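The Desk Telephone in Room 405: Who Still Uses It, and Where Should It Sit?

Project report, Mylene Maglaya and Nghĩa Dương
Last updated: 13 November 2023

1. Starting point

The handbook for the Dislow building says that every shared workroom "benefits from a fixed telephone in a central, visible position." We were given that sentence as our project topic and asked to test it. Neither of us believed it when we began. We believe part of it now, and a smaller part than our first draft claimed.

The handbook offers no source for the word "benefits." Emília Vaněk, our supervisor, thinks it was copied from an older guide written when few people carried a phone of their own. We could not find the older guide, so that stays a guess.

2. What we did

We kept a paper log beside the telephone in Room 405 for 20 working days. Anyone who picked up the handset was asked to write the time, whether the call was incoming or outgoing, and one word about the reason. We also talked with five regular users of the room and asked each of them to show us where they would put the telephone if it were up to them.

The log has 169 entries. We do not trust all of them. A stretch of lines in the second week is in the same handwriting with the same pen, and the reasons given are "work," "work" and "work." We left them in the total but did not use them for anything else. It is also possible that people made calls without writing them down, and a paper log has no way of catching that.

3. Results from the log

Incoming calls made up most of the entries, and most of those were from the front desk asking whether somebody was in. Outgoing calls were rare. The reasons we could read were deliveries, a locked door, and the heating. Wrong numbers came up more often than we expected, and Nghĩa thinks the extension is one digit away from that of a busier office. We asked for a list of extensions and have not received one.

Does that count as a benefit? A call asking whether someone is in the room benefits the caller. The person who gets up to answer it may feel otherwise. The handbook makes no distinction between the two, and we think it should.

4. Placement on the table

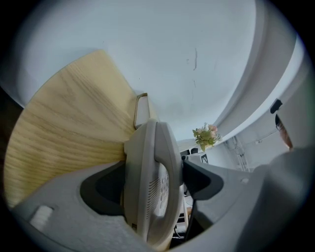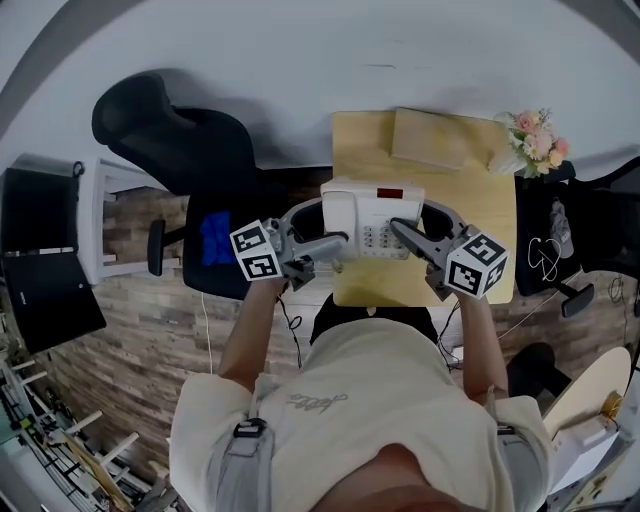
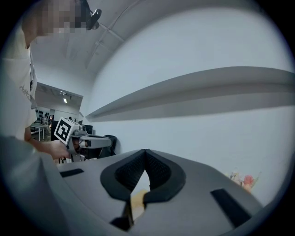

A central position is the part of the handbook's advice we doubt most. The middle of a shared table is where people want to spread out paper, and a telephone that sits there gets pushed aside by whoever arrives first. Three of our five users put it near an edge when we asked them to choose. The layout of the telephone itself matters too, and the handbook ignores it. On the white one in the second picture the handset rests along the left side and the keypad is at the lower right, so a person who lifts the handset with the left hand has the right hand free for the buttons. Put the same telephone on someone's far right and the arrangement gets awkward, with an arm across the keypad. The cord is the other limit. We would like the handbook to say which side, and how far from the chair, before it says anything about the center.

Visibility was harder to argue with. Amado Sebastian, one of the five, pointed out that you find a ringing telephone by ear and only need to see it when you want to call out. That sounded convincing until we checked the log, where two of the outgoing entries have "couldn't find phone" written next to them. Somebody had set it on a shelf. Our own suggestion at the time had been a shelf, and we have dropped it.

The flowers at the far corner of the table came up in two interviews. Both people wanted them gone and the telephone put in that spot. We are not convinced. The far corner is a stretch from the nearest chair, and moving the flowers would not change that.

5. Weak points

Five users are too few. Twenty days in one room tell us about one room. We meant to compare it with a second workroom on the Heladville site, but Consolacion Enriquez, who was arranging access for us, could only offer dates in December.

We also knew what we wanted to find. Both of us would have been pleased to report that the telephone was useless, and the log does not show that. It shows a telephone that gets answered, mainly for the convenience of people outside the room.

6. Recommendation

Keep the telephone for now. Move it to the left front of the table, within reach of a seated person, and take "central" out of the handbook sentence. The word "benefits" should come out as well until somebody can say whose.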